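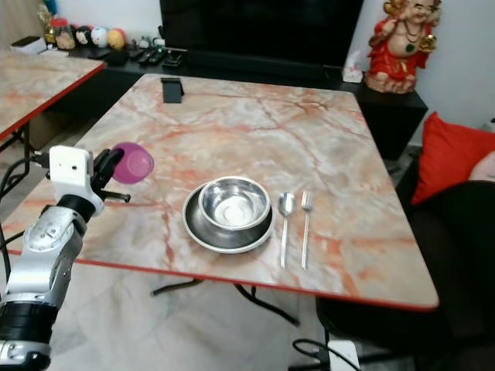 2019-07-18 -- place setting, square table

Plate near the middle of the front edge, steel bowl on top of it. Spoon and fork to the right of the plate, parallel, fork outermost, tines away from the sitter. Purple cup goes on the left.

Marble-pattern top wiped before setting. Veining makes small scratches hard to find, so check by touch. Folding legs: locked and rechecked in March. Keep the load under 90 lb.

Noreen Kinsella wants the Cirnau layout written up the same way. To do: spoon-to-fork spacing, bowl diameter.

Notebook | Layouts | Stock | Search
Bradach workshop, ext. 244 -- Back to top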